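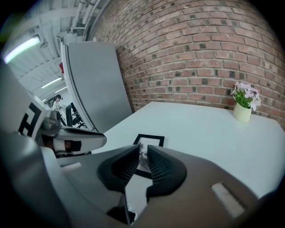 A pair of black gripper fingers in close-up, with a second gripper to the left.

PRESS RELEASE
30 July 2024

Drumus opens booking for its lantern-lit puzzle walk in Piltis

Hello all! I'm Myung-ja Cheon and I look after events at Drumus, so I get the fun job of telling you that booking is now open for our next puzzle walk, which goes through the old streets of Piltis and finishes with soup (yes, the same soup, I've had the emails).

We tried a shorter version in April and almost 111 of you turned up, which was lovely and a bit of a squeeze at the bridge. So teams will set off 14 minutes apart, and we've put a cap of 30 teams on the whole thing. You can have up to six people in a team, children included, and dogs are very welcome as long as they stay on a lead.

Ye-seo Jang and Emmanuel Obura have written 11 brand new puzzles between them, and I've been stuck on the fourth for a week.

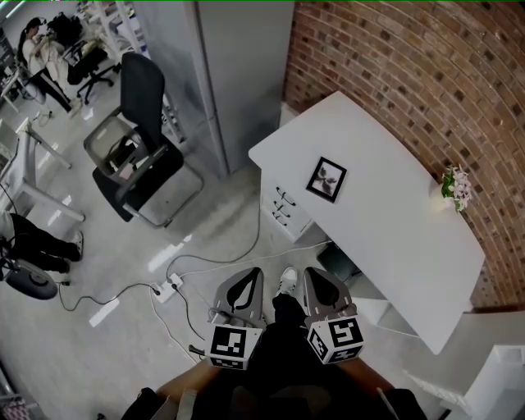 Emmanuel won't give me a hint either, so if you crack it, come and find me at the finish! Ye-seo tells me it's "perfectly fair if you read it out loud", and that's all I could get out of her.

Tickets are sold per team through Pudis, and anyone who came in April gets first pick of the start times. The route is step-free apart from one bit by the mill, and we'll send you a way round that if you tick the box when you book.

Press places are free. Please drop a line to Seon-mi Geum in the Drumus office and she'll sort you out with a team.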